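Skinar Garment Handling Project
Progress report to Cliltent, second reporting period
December 2023
Prepared by Lamai Thaweesak, Darport site

Summary

Data collection for the garment picking and folding tasks continued through the period and is on schedule except for the hooded items, which are 8 working days behind. The training set now covers T-shirts, pants, towels and plain sweatshirts at the level agreed in June. Hooded sweatshirts are under way. Items with zippers have not been started and are moved to the next period. Spending is within budget. We are asking for one change to the plan, described under Requests.

Collection

Operators work in pairs on two shifts. One person runs the arm by teleoperation and the other resets the garment between attempts and logs the result. We changed the reset procedure early in the period. Before, the person resetting would lay the garment down by hand, and reviewers found that the starting positions looked too much alike. The garment is now picked up, dropped from waist height and left as it lands. If it falls outside the marked area it is dropped again.

Each attempt is saved with the wrist camera video, the joint positions, the gripper opening and a one-line note from the operator. Attempts that fail are kept and labeled as failures. During the first period we threw many of these away, and the team working on the model asked us to stop doing that, as recoveries from a bad grasp are some of the most useful examples they get.

Hooded sweatshirts have taken longer than planned. The hood tends to bunch up on top of the body, and operators do not agree on where the first grasp should go. Some take the edge of the hood and lift, others go for a shoulder seam. We let both continue for two weeks and then compared the logs. Grasping at the hood gave a more open garment after the first lift, so the written instructions now tell operators to start there unless the hood is trapped under the body.
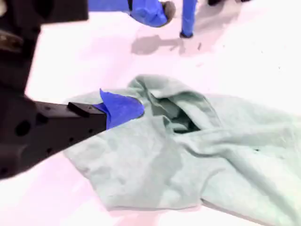
Gripper finger with blue tip at the hood of a light green hoodie, floor-level collection.

Part of the collection was moved from the table to the floor. The Phillips site plans to use the system on items that have fallen or been dropped, and the first model, trained only on table data, did poorly when we tried it there. Floor sessions need a different camera exposure, and we lost most of one day to washed-out video before settling on a fixed setting. Very pale garments are still hard to separate from the floor in some of the recordings. We have left these in the set with a lighting flag so they can be filtered out or used on purpose.

Quality checks

Every batch is reviewed by someone who was not operating. The reviewer watches 40 recordings from the batch and checks that the label matches what happened, that the garment is in view at the start, and that the streams are in sync. Two batches were sent back in this period. One had the wrong garment type entered for a full shift. The other had a delay between the video and the joint data that was traced to a loose network connection. The first was relabeled. The second could not be repaired and has been collected again.

Equipment

The gripper tip covering wears through and has to be changed. We tried leaving it until it tore, but grip on thin fabric dropped off well before that, and operators began squeezing harder to make up for it. It is now changed at the start of every week. One arm was out of service for 2 days while a cable was replaced. No other downtime was recorded.

Staffing

We have 12 trained operators, which is enough for both shifts with cover for absences. New operators spend their first three sessions on towels, and those recordings do not go into the training set.

Requests

We ask that the zippered items be moved to the third period in full and that the hours set aside for them be used to finish the hooded sweatshirts. There is no added cost. We would also like a decision on whether children's sizes are still wanted. They appear in the original plan but were not mentioned by Phillips at the last call, and garments would need to be bought before the sessions can be scheduled.

Next period

Finish hooded sweatshirts on table and floor.
Start zippered items, if the change above is approved.
Repeat the floor test with a model trained on the combined set, and report results separately for pale and dark garments.
Hand over the second release of the data with an updated label guide.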